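手持ちグリッパーを自作するときの覚え書き
Flemo工房ノート　工作のこつ

2月5日更新

手で握って使うグリッパーを自宅や共同工房で組み立てる人向けに、作業のこつを並べておく。ロボットアームの先につける前の段階、つまり人が手で動かして動作を記録するためのものを想定している。本体はSkestbridgeの図面をもとにしているが、指の形や配線の取り回しは別の図面でもだいたい同じ考え方で進められる。左右で組にして使うので、片方だけ先に仕上げてしまうより、同じ工程を左右続けて済ませたほうが寸法がそろう。

用意するもの

・本体と指の出力部品(左右分)
・指の内側に貼るすべり止め材
・マーカーを貼る白い立方体
・頭につけるカメラと、肩にかけるハーネス
・細めのケーブル、結束バンド、面ファスナー
・六角レンチ、平やすり、紙やすり、ノギス
・イソプロピルアルコールと布
・試しにつかむもの(台所用スポンジなど)

すべり止め材はSeneviratneの端切れセットで足りる。色が選べるときは黒にしておくと、カメラに映ったときに白い対象物との境目がはっきりする。

出力部品の下ごしらえ

出力した直後の部品は、見た目がきれいでも軸穴が狭いことが多い。ドリルで一気に広げず、紙やすりを丸めて少しずつ通す。軸を差して指の重さだけで倒れるくらいになれば十分で、それ以上削るとがたが出る。

握る部分の外側は、番手を上げながらつや消しに仕上げる。つやが残っていると天井の照明が映り込み、あとで映像を見返すときに気になる。完全に消すのは難しいので、カメラから見える上面を優先する。塗装する場合は軸穴をマスキングテープでふさいでおくこと。これを忘れると、前の段落の作業を最初からやり直すことになる。

サポート材の跡は、平やすりを寝かせて落とす。立てて当てると角が丸くなる。粉は作業のたびに掃除機で吸う。Flemoの作業台を使った人は床の板目に沿って吸ってから帰ってほしい。

ねじの締めすぎに注意

樹脂に直接ねじを立てる箇所は、手で止まったところから少しだけ回す。電動ドライバーは使わない。インサートナットを入れる場合は、はんだごてを垂直に下ろし、上面がわずかに沈んだところで止める。冷めるまで触らないこと。

何度も分解する箇所だけインサートにして、あとは直締めで済ませている。全部をインサートにすると作業時間が延びるわりに、使い勝手はそれほど変わらなかった。

指の内側の貼りもの

つかむ力は機構より表面の材料に左右される。指の内側には凹凸のある黒いフォームを貼る。もう一方の指には網目状の表面をもつ材料を使ってもよい。左右の指で材料を変えると、薄い紙のようなものは網目側に引っかかり、やわらかいものはフォーム側に沈むので、対象の幅が広がる。

貼る前に下地をアルコールで拭き、乾いてから両面テープを置く。指の側面が波打った形をしている場合、テープは谷の部分から押さえていく。山から先に貼ると谷が浮く。フォームは指の輪郭より少し大きめに切り、貼ったあとで刃を寝かせて余りを落とす。先に輪郭どおりに切ったものは、たいてい端が足りなくなる。

貼り終えたら指を閉じ、すき間から向こう側を見る。閉じたときに根元だけが当たって先が開いているなら、フォームの根元側が厚い。貼り直すより、根元に斜めの切り込みを入れて逃がすほうが早い。

両面テープは貼ってすぐには強度が出ない。一晩置いてから使う。

動かす場所の準備

手持ちの器具は持ち歩きながら確認できるが、机と椅子の位置は先に決めておいたほうがよい。高さを変えられる机なら、座ったときに前腕が天板と平行になるところで止める。自分の場合は天板の高さが70センチだった。立って使う人は別の高さを見つけて、脚にテープで印をつけておくと毎回測らずに済む。

位置合わせに使う大きなマーカー板は、太い黒枠のついたものを白い板に貼り、少し傾けて置く。紙のまま立てかけると反る。板に貼るときは中央から外へ空気を押し出し、枠の角がめくれていないかを見る。角がめくれると認識が途切れる。置き場所は、通路側を避けて壁際の長机の上がよい。

頭のカメラは、帽子のようにかぶるものも、側頭部にベルトで固定するものも試した。どちらでも記録はできるが、下を向く作業が多いなら、首を倒したときにずれない位置を先に探す。装着したままグリッパーをのぞき込み、頭を軽く振って動かなければよい。
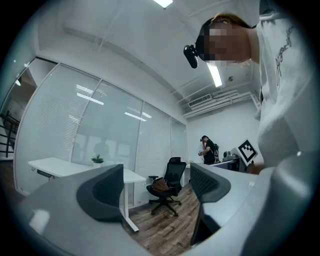 マーカー立方体の取りつけ

グリッパーの姿勢を追うための白い立方体は、手首に近い背の側につける。指先に近いほど対象物に隠れやすく、手首に近すぎると袖がかぶる。長袖で作業する人は袖をまくる前提で位置を決めてもよい。

立方体は面ごとに違う模様を貼る。手順は次のとおり。

一　模様をつや消しの用紙に印刷し、印刷面を実測する。図面どおり50ミリになっていなければ、プリンターの「用紙に合わせる」を切って刷り直す。
二　立方体の角を紙やすりで軽く落とす。角が鋭いままだと紙の端が浮きやすい。
三　スプレーのりを紙の側に吹き、端を立方体の稜線にそろえて置く。
四　番号と向きを立方体の裏に鉛筆で書く。
五　左右のグリッパーで同じ模様を使っていないか、並べて確かめる。

五を飛ばして左右が入れ替わった記録を残してしまうと、あとから直すのはかなり面倒である。Drirowの設定画面には左右を入れ替えるボタンがあるが、途中から入れ替わった場合には効かない。貼り間違いに気づいたら、その日の記録は捨てて貼り直す。

立方体の固定はねじ止めにする。両面テープでも一日はもつが、机の角に当てたときに少し回り、見た目では気づかない。ねじ穴のまわりに細い線を引いておき、線がずれていないかを作業の前に見る。

ケーブルの逃がし方

ケーブルは握りの下から出して、体のほうへ垂らす。上に出すとマーカーの前を横切ることがある。手首を返したときに突っ張らないだけの余裕を残し、そこから先は肩のハーネスに沿わせる。

余裕をとりすぎると、今度は机の縁に引っかかる。手首から先で小さな輪をひとつ作り、そのまま腕を前に伸ばして、輪がつぶれきらない長さにする。結束バンドは輪の両端をゆるく留め、切り口は内側へ向ける。切り口が外を向いていると前腕をひっかく。

床に出るケーブルは椅子のキャスターで踏まれる。白いケーブルは壁沿い、黒いケーブルは机の下と決めておくと、抜くときに迷わない。電源プラグを床に転がしたままにしない。荷物や鞄は椅子の座面か部屋の隅にまとめ、足の動く範囲に置かない。

ハーネスの調整

肩ひもは、上着を着た状態で合わせる。薄着で合わせて後から上着を着ると、肩甲骨のあたりで引っぱられて腕が前に出しにくい。バックルは背中側で左右の高さをそろえ、余ったひもは折り返して面ファスナーで留める。

一人で背中側を調整するのは無理がある。Flemoでは誰かに声をかけて見てもらうこと。自宅なら、椅子の背にハーネスをかけて大まかに長さをそろえてから着ると、あとの微調整が少なくて済む。

最初の試しづかみ

組み上がったら、いきなり固いものや割れるものを試さない。やわらかくて軽く、面が平らなものがよい。台所用の白いスポンジを小さな直方体に切ったものを使っている。切り口に小さな穴が出るので、つぶれ具合が目で追える。

机の上は片づけておく。飾りの鉢植えくらいなら奥の縁に寄せておけばかまわないが、手前に物があると、そちらを避ける動きが癖になる。多肉植物は背が低いので腕に当たらない。

座って両手に一つずつ持ち、はじめは片方だけを動かす。左でつかむあいだ、右は指を閉じて机の右側の上で待たせる。両方を同時に動かすと、どちらの手に引っかかりがあるのか分からなくなる。

つかんだら机から少し持ち上げて、止める。天板に落ちる影を見ていると、高さが揺れているかどうかが分かりやすい。指の開き方が左右でそろわず、スポンジが片側へ回るときは、貼りものの厚みの差を先に疑う。機構を分解するのはそのあとでよい。

持ち上げた状態で手首を左右に傾け、立方体のどの面がカメラを向いているかも確認する。正面の面が見えなくなる前に横の面が見えはじめれば、追跡は続く。Drirowの画面で線が途切れる角度があれば、メモして立方体の位置を直す。 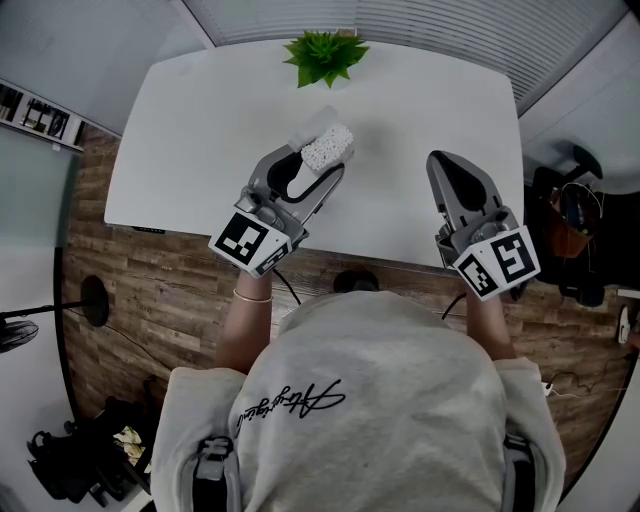
Mwangi Urioからは、この試しづかみを乾いたスポンジだけで終えないほうがよいという書き込みがあった。湿らせて固くしぼったものも同じ大きさで用意し、乾いたものと交互につかむ。湿ったほうはつぶれてから戻るのが遅く、指を開いたときにフォームに残りやすい。残るようならフォームの表面が毛羽立っているので、貼り替えの目安になるとのことだった。あわせて、右手の練習を左手と同じ回数やらないと、閉じるときの力加減がいつまでも左右でそろわない、とも書いてある。

こちらでも試した。湿ったスポンジのほうが確かに早く傷みに気づける。ただし机に水気が残るので、マーカーの紙を濡らさないように、試したあとは布で天板を拭いてから次に移る。電装部品が入っているので、水がしたたる状態では使わない。

照明とブラインド

天井の蛍光灯は便利だが、ガラスの間仕切りがある部屋では映り込みが筋になって出る。ブラインドがあれば羽根を水平から少し倒す。全部閉めると暗くなり、映像がざらつく。昼と夕方では窓側の明るさが変わるので、続けて記録するなら時間帯をそろえるか、最初から閉めて照明だけにする。

マーカーが白く飛ぶときは、照明の真下を避けて椅子を少しずらす。それでもだめなら、つや消しスプレーを軽く吹く。吹きすぎると黒い部分が灰色に寄ってしまい、かえって読めなくなる。新聞紙に余りの模様を貼って試してから本番に吹く。

扇風機は、夏場はあってよい。紙のマーカー板やケーブルに風が直接当たらない向きにする。

立ち会う人がいるとき

横で見ている人がいるなら、画面の確認を任せる。身につけている本人は両手がふさがっているので、端末を持った人が壁際に立って、止まったときだけ声をかける。動いている最中に話しかけられると頭が動き、映像も大きく振れる。

手元をのぞき込む必要があるときは、いったん記録を止める。器具を下から見上げる形になると、立方体が本体の陰に入ってしまう。

記録の区切り方

一回の記録は短くする。つかむ、持ち上げる、置く、手を戻すまでで一本とし、失敗したときは途中で止めず、手を戻すところまで続けてから終える。途中で切ったファイルが混じると、後で選り分けるときに時間がかかる。

先月の分を数えてみたら、残した記録は56本だった。多い日に無理をするより、腕が疲れる前にやめた日のほうが使えるものが多い。自分は続けて50分までにしている。ファイル名には日付、左右どちらの手か、対象物の名前を入れる。「テスト」という名前は使わない。

故障かなと思ったら

指が途中で止まる
軸に粉が噛んでいることが多い。軸を抜いて布で拭き、油は差さない。油が回るとフォームの糊がはがれる。

指先だけが開く
フォームの根元側の厚みを見る。それで直らなければ、軸のねじがゆるんでいる。

左右で開き幅が違う
ノギスで測る。差が2ミリを超えたら調整し、それ以下ならそのまま使っている。

映像は残っているのに姿勢が取れない
立方体の番号と設定の番号が合っているかを見る。次に、紙の端の浮き。最後に照明。

カメラの映像が少しずつ傾く
頭のベルトが伸びている。洗ったあとに多い。

しまい方

グリッパーは指を少し開いた状態でしまう。閉じたままだとフォームに相手の跡がつき、次に使うときに片側へ寄る。先の細い指は立てて置かず、横に寝かせる。マーカー立方体は紙の面が擦れないように布をはさむ。ケーブルは本体に巻きつけず、外して別の袋に入れる。

Flemoの棚に置いていく場合は、袋に名前と日付を書いておくこと。3月に棚の入れ替えをするので、名前のない袋はそのときまでに引き取ってほしい。スポンジの切れ端とテープの芯は、棚には置かずに持ち帰る。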